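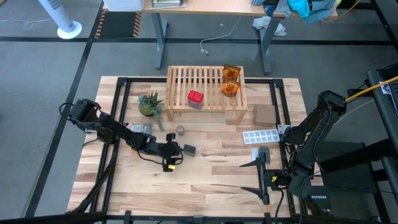

steludholm_cells
Moderator, Bench and Cell Practice

Forum home | Standards | Bench cells | Search | Log in

Topic: Loose items and shared reach on two-arm benches

steludholm_cells wrote:
Draft text for the bench practice note, revision of 2019-10-11. Comments wanted on three clauses.

4.1 Where two arms can reach the same part of the table, only one may hold a motion permit for that part.
4.2 Items not used by the current task go on the rack or off the table.
4.3 Cables crossing the rail need slack for full wrist travel and must be clear of the joint.

The bench at the top has a cable hanging from the right wrist past the front edge of the table. I would write that up under 4.3 as "check", not "fail".

railgauge wrote:
4.1 is fine. 4.2 is too strict. If the task is sorting household objects, a plant and a cardboard box may be part of the layout. Nobody can audit "not used" without the task sheet.

kuslow_tech wrote:
Disagree. At Kuslow we log every stop. 1,668 in the period to June, 938 of them from contact with an item that was not on the sheet. Keep 4.2 and require the sheet at the bench.

railgauge wrote:
Out of how many runs?

kuslow_tech wrote:
3,000.

offset_9 wrote:
Then 4.2 should cite the sheet. Also missing: long items lying flat. A handle takes up more of the table than people allow for when they mark the zones.
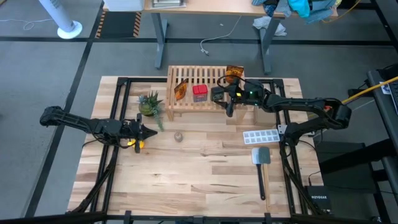 Fig. 2. Spatula on the right side of the table, below the ice cube tray. Right gripper over the back half.

offset_9 wrote:
In Fig. 2 I would record the whole length of the spatula as occupied, handle included.

steludholm_cells wrote:
Agreed. Proposed 4.2: "Items not listed on the task sheet go on the rack or off the table. Listed items are recorded by full outline."

railgauge wrote:
Better. I still object to "on the rack". In Fig. 2 the right gripper is beside an item on the rack, so the rack is inside reach. It is not storage. Brodthorpe removed that wording from clause 9 of their guide.

kuslow_tech wrote:
Removing it leaves small cells with nowhere to put things. I would keep it and apply 4.1 to the rack too.

steludholm_cells wrote:
Left open. 4.1 and 4.3 go forward as written.

Related topics
Permit zones in the Sima planner
Cable slack at the wrist: how to measure
Task sheet template, one page

Contact | Copyright Steludholm Bench Forum | Back to top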